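Plarnunon Card Game, Second Edition
Product code 2236
Published by Condach

Plarnunon is a trick-taking card game for three to five players, designed by Nuria Tilahun. It is played with its own pack of 90 cards in five suits. A full game takes less than an hour once everyone knows the rules, and a single round can be played on its own if time is short.

Each player is dealt a hand and then passes two cards to the left. The player holding the lowest green card leads. You must follow suit if you can. If you can't, you may play any card, including a Tarum. The Tarum cards are the trumps of the game, but a Tarum only wins the trick if no other Tarum has been played to it. If two or more are played they all cancel out, and the highest card of the suit led takes the trick. 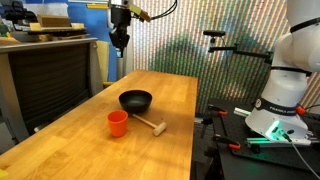

Scoring is done at the end of each round. Every trick is worth one point, and the Bevan card is worth three to whoever captures it. A player who takes no tricks at all scores four. The first player to reach 20 points wins. If two players pass 20 in the same round, the higher score wins, and a tie is settled by one more round.

What's in the box
90 playing cards, linen finish
Score pad, 162 sheets
Two pencils
Dealer marker
Rule booklet in English

Changes from the first edition
The card backs are darker, so wear shows less. The suit symbols now appear in all four corners, which helps left-handed players when the cards are fanned. The rule on passing has been rewritten after a number of letters asking whether you may look at the cards you receive before choosing the ones you pass. You may not. The three-player game no longer uses a dummy hand. Take out the violet suit and deal the rest evenly.

First edition cards can't be mixed with the new ones, as the backs don't match. The first edition score pad will still do. 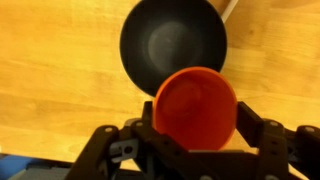
The cards are coated but they are still card, and they will swell if they get damp. Wipe them with a dry cloth and keep them in the box between games. A full-size kitchen table is plenty for five players, provided it has been cleared first. A frying pan takes up as much room as the tricks and the draw pile put together, and it can leave grease on the wood that ends up on the card faces. Bare wood is fine to play on otherwise. If you find it hard to pick cards up from a smooth top, use a thin cloth.

Spare parts
Replacement score pads are sold separately. Single cards can be replaced on request if you tell us the suit and number, and whether you have the first or second edition. We no longer hold spare cards for the first edition Tarum suit.

Ages: 10 and up
Players: 3 to 5
Availability: in stock
Next printing: December

Page last updated Tuesday, August 21, 2018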